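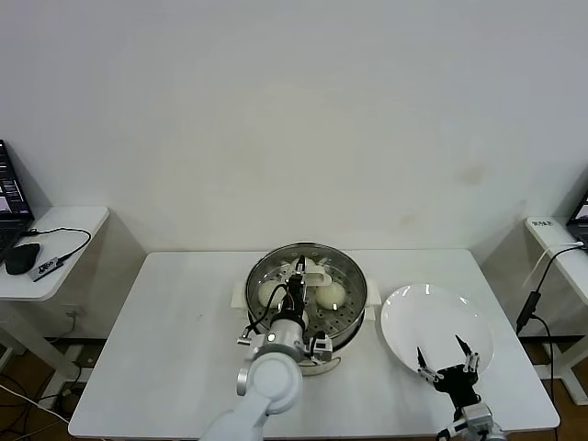 Three in the basket, none on the plate.

By the time I got to Larura I'd been steering those arms for so long that I reached for my own tea at lunch with two stiff fingers, and Rajkumari Pandey laughed so hard she had to go and stand in the corridor.

We needed 400 goes at buns-to-plate before the learning could start. I was on 190. Every go went in, she said, even the ugly ones, as long as I typed what went wrong in the notes (I had typed "squashed it, sorry" so often my hands did it by themselves).

"You always go for the left one first," she said, reading over my shoulder. "It'll pick that up from you, you know."

Well, I hadn't known! My gran in Bendcombe served from the left, always, and smacked your hand if you didn't. So now there'd be a machine somewhere with my gran's manners in it.
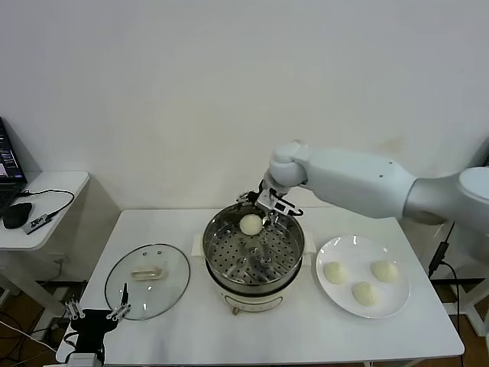
Gripper over the bun in the pot, three more on the plate.

"Shall I mix it up?" I asked.

Rajkumari thought about it for ages. "Half and half," she said. "Leave her a few."

I put my hands back on the controls and said hello to Gran, quietly, and went left.

559 shares | 200 comments

More stories
The Ferry at Flurnthorpe
December Coats
What Tonantzin Kept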